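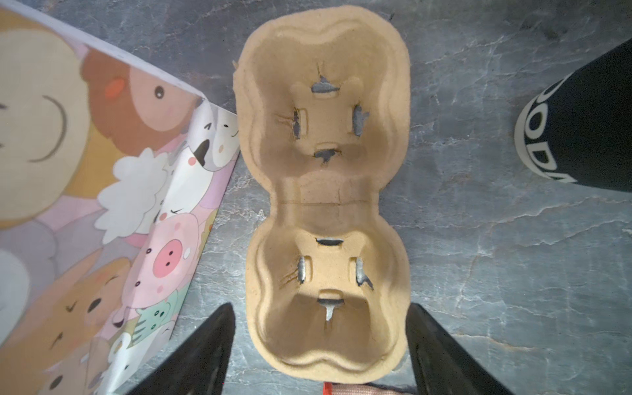
Cup carrier on the bench, between the fingers of a gripper.

Workplace > Automation > Staff questions

5 min read

Robot arms at the packing benches: your questions

Updated January 2, 2018

These are the questions that came up most at the shift meetings at Wekholm, along with a few left in the box by the time clock. If your question is missing, give it to your shift lead or to Aksel Damgaard in the operations office.

What are the arms for?

They are for sorting and placing mixed goods: party supplies, drinkware, gift packaging, small garden items and the other lines that come through in odd combinations. Full-case orders of one item are staying on the conveyor line in the Rainer building, and nothing changes there.

The arms work in pairs at an enclosed bench. Each one has a gripper with two fingers and a small camera at the wrist. The project goes by the name Onduneo on the schedule and on your pay stub codes.

Am I going to lose my job?

No packing job is being cut under this project. The company put that in writing for the length of the trial, which runs through the end of May. What happens after May has not been decided, and we would sooner say so than guess. The staff representatives will see the trial results before any decision on headcount, and there will be a meeting on each shift.

Temporary contracts are handled separately. If you are on one, your end date has not been changed by the project, but it has not been extended by it either. Talk to your agency contact and to Aksel.

What will I do if I'm assigned to an Onduneo bench?

You will set out the goods, watch the work, step in when an item is dropped or badly placed, and log what went wrong. You will also do the final check and close the box yourself. The arms do not seal or label anything.

Expect more standing in one spot and less walking. Several people asked for mats and stools. Mats are in, stools are on order.

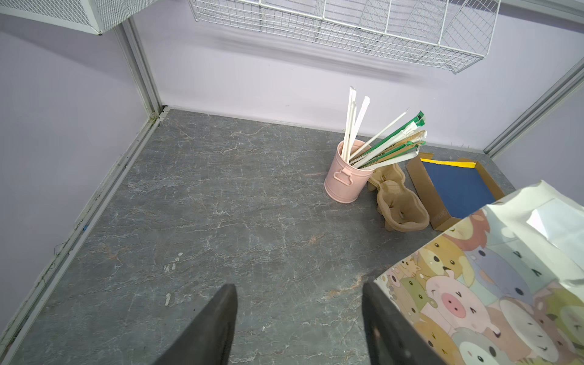
Setting out takes more care than it did at the old benches. Leave room around each item for two fingers to come down on either side. Anything that leans, such as straws in a bucket, should lean away from the item to be picked next. Pulp carriers may be stacked, but only if the bench sheet says so. When you aren't sure, put out fewer items and refill more often.

Why are the arms so slow?

They are slower than any of you at nearly everything right now. An experienced packer picks up a paper gift bag without thinking about it. For an arm, a bag folds or slides, and the handles get in the way of whatever is behind it. Soft goods are hard for the same reason.

There is no speed target for the arms during the trial, and there is none for the person at the bench. If a lead gives you one, bring it up.

How many orders go through these benches?

Around 3,000 a month for now, out of everything the site ships. The ceiling for the trial is set at 1,667 items per bench per week. Once a bench reaches it, the remaining work goes back to hand packing for that week. The ceiling was requested by the staff side.

Is it safe to reach in?

Not while the arms are powered. Press the stop, wait for both arms to come to rest, then reach in. This applies even when only one arm is moving, and even when the item is right at the front edge. The front of the enclosure is open, so it is up to you to remember.

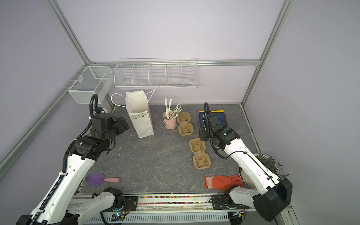

Keep lanyards, long sleeves and loose hair back from the front rail. Don't lean on the rail or hang anything from it. Cables looped over the arms are part of the equipment - if one looks pinched or rubbed, stop the bench and call maintenance before you touch it.

Are the cameras recording me?

The wrist cameras point at the goods, and there is also a fixed camera that covers the bench. Your hands and forearms may show up when you reach in. The recordings are kept in Mesimico, the system we use to review failed picks, and they are not used for discipline, timing or attendance. Supervisors do not have a login. You may ask to see any recording made during your own shift.

Does the new role pay more?

Yes. Bench operators get $2 an hour on top of their current rate, starting with the first full shift after training. The rate stays with you if you are moved back to hand packing before the trial ends.

Training is paid time. It is done on site during your normal hours, and it ends with a short practical check. You can repeat the check.

Which items are still giving trouble?

Drinkware lids were high on the list in the last review. They are round and smooth, and they come with flaps and recessed spouts that change how they sit once picked up. Please log every lid problem, including small ones where the arm got it on a second try.

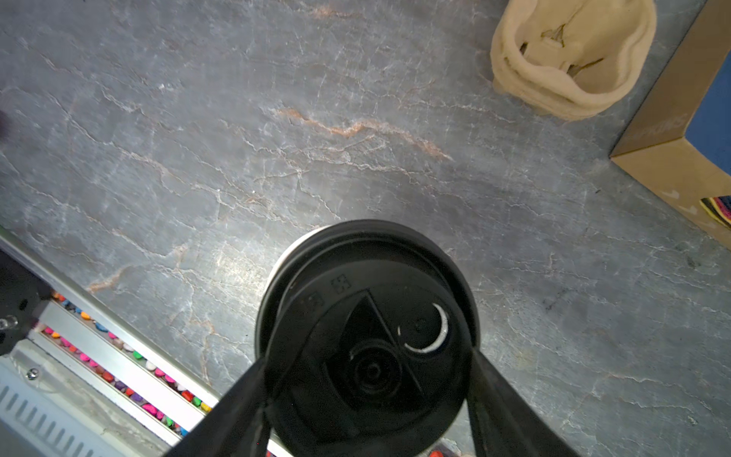 A tumbler or bottle lid in the gripper, from the wrist camera.

Felt and fleece items come next, then anything thin lying flat, such as folders. If you have found a way of laying these out that works better, write it in the log under "setup." Packers know these goods better than the project team does, and two of the current bench sheets came straight from log notes.

Can I say no to a bench assignment?

Yes, until the end of the trial. Tell your lead before the schedule is posted. You don't need to give a reason, and it does not go in your file.

Who do I call when a bench stops?

Maintenance first, extension 3000. Then tell your lead, and move to the nearest hand-packing table until the bench is cleared. Do not restart a bench that someone else stopped.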